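Interim report to the Kamath Fund
Good practice for two-armed robots in the home: Cosdale strand
Reporting date: 6 November 2022
Prepared by Karthikeyan Acharya

1. Purpose of the work

The grant pays for a set of handling rules that a small team can use when it tests a two-armed robot on ordinary household tasks. The rules are meant to be short, written in everyday words, and checkable by someone who did not write them. This report covers the second period of the grant. The first report dealt with recruitment and the choice of simulator and I have not repeated that here.

2. Work done in the period

The draft rules now stand at version 3. Version 2 had too many clauses that overlapped, and reviewers at Mosance marked the same trial in different ways depending on which clause they read first. We merged the overlapping ones and moved all the definitions to the front.

We ran 240 simulated trials against the new draft. All were tabletop tasks in furnished rooms, with wall colours, furniture and viewing angle changed between trials. Each trial was marked by two people working separately. Teodor Buzatu built the marking sheet and held the sessions at which disagreements were settled. Where the two markers could not agree, the trial was set aside and the wording of the rule was looked at again.

Seven trials were set aside in this way. Five of them came down to a single clause, the one on hinged objects, which is discussed below.

3. State of the rules

Approach. The arm must come to the object by a path that does not pass over fragile items on the same surface. This clause has not changed since the first draft and gave no trouble.

The idle hand. A gripper that is not in use must be open, or closed on nothing, and must be parked where it cannot catch on furniture. The earlier text said "clear of the work area", which markers read in several ways. We have replaced it with a stated parking position for each task, plus a list of allowed exceptions. A hand that overlaps a table edge is now recorded on the sheet even if no contact is logged.

Hinged objects. Laptops, boxes with lids and folding frames may be gripped by the base only. The trouble is that with a small laptop the fingers can wrap the lower edge in such a way that a marker working from the robot's own view can't tell a grip from a push. The rule will need to say which of the two is allowed for each task, and the contact log will have to be read alongside the view. Teodor has drafted wording for this and it is with Mosance for comment.

Other items on the surface. Anything not named in the task should be left where it is. We considered allowing a small amount of movement for light items and decided against it for now.

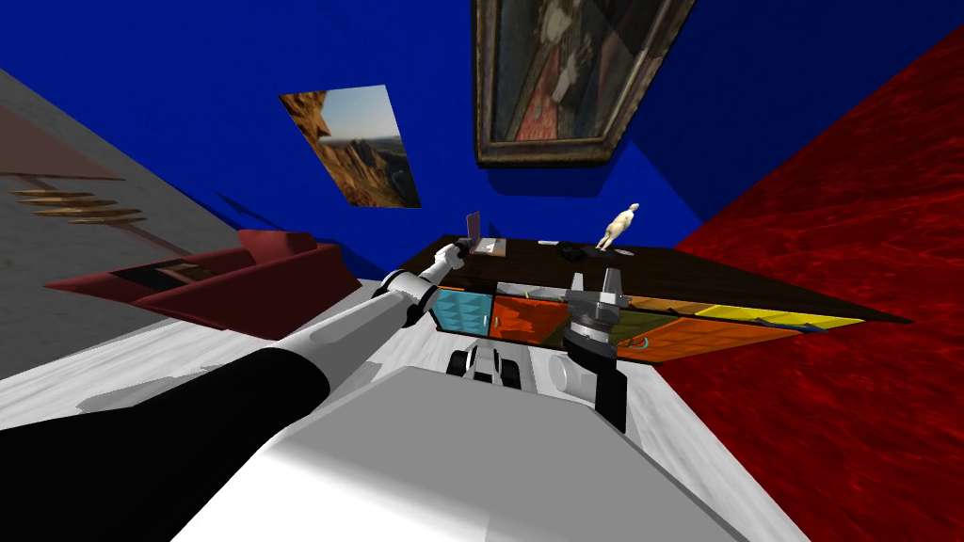

Figure 1. Simulated tabletop trial, robot's own view: left gripper at the laptop, right gripper open.

4. Problems and delays

The tilted views took longer to mark than planned. Markers found it hard to judge height above the tabletop when the horizon was steep, and we have added a level reference view to the sheet for those trials. The cost was met from the existing marking budget.

Plukeck have not yet returned their comments on the stopping rules. I have written again and offered a call. If the comments do not arrive, that section will go out marked as unreviewed.

5. Next period

The revised clause on hinged objects will be tested on a fresh batch of trials before it is adopted. The aim is to send version 4 to all partners in December, with the marking sheet and a short note on how disputes were settled. No change to the budget is requested. We do ask the Fund to confirm whether the marking sheet can be published together with the rules, as Mosance would like to begin using it with their own staff.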